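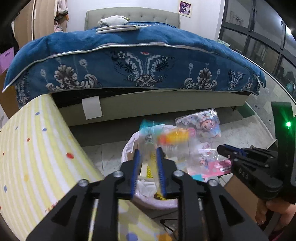 # Mandport open day, 3/2/18

I went to the Mandport open day expecting to be sold something, and I was, though it took them until the second room. The invitation promised "a new way to pack, sort and put away," and I have been to enough home organizing events to know that the new way is usually a box with a lid.

Mandport has taken over an old guesthouse and furnished the rooms as if people lived in them. You go from room to room and watch someone tidy. Entry is free, coffee is $3, and the parking lot was full before I got there.

## The bedroom

The bedroom was the part I'd come for. The job was a heap of small packaged goods by the foot of the bed, the sort of thing that piles up after a birthday: glossy packages with cartoon figures on them, a bright pink one with paler dots, something in yellow packaging. All of it shiny and slippery, and none of it shaped to go next to anything else. An open white plastic bag stood on the tile, and things were to go in there.

I liked that they used a plain bag. The Dosetti stand at last year's fair had matching bins for everything, and any heap looks good in $239 worth of bins. A white bag is what most of us really have.

What I didn't like was the order of work. Small packages went in before anyone had looked at what was in the pile, and there was already crumpled white stuff in the bottom of the bag. Is that trash? Is it wrapping to be kept? I asked, and was told that "sorting is a separate stage." Fine, but then you are packing a bag you will have to unpack. My mother would have had something to say.

I'd also question doing all this on the floor. The tile is a handsome gray marbled one and easy to sweep, but there was a perfectly good bed right there, and my knees ached just from watching.

## The talk

Ritu Tripathi gave the talk in the old dining room. She is a good speaker and didn't rush. Her figure was that a family home holds 1,577 loose items that have no fixed place, which she said came from Mandport's own survey of 981 households. I asked what counted as an item. A pack of stickers is one item until a child opens it – then what? She laughed and said it was one item if you were quick. I wrote that down but I don't think it answers the question.

She was better on toys. Her advice was to leave small things in their packages until there is a place for them, and to keep anything with a barcode label together for a week in case it goes back to the store. I may try that.

## The rest

The kitchen was mostly Ngubane shelf racks, well made and too deep for my cupboards. The hallway had a Cinberg shoe bench that two people sat on while I was there and that creaked both times. No prices were shown on either, and the woman at the desk said a list would be sent out in January. I gave her my address and expect a good deal of other mail as well.

I'd go again for the coffee and the toy advice. If you do go, start with the talk and see the bedroom after it, and wear something you can kneel in.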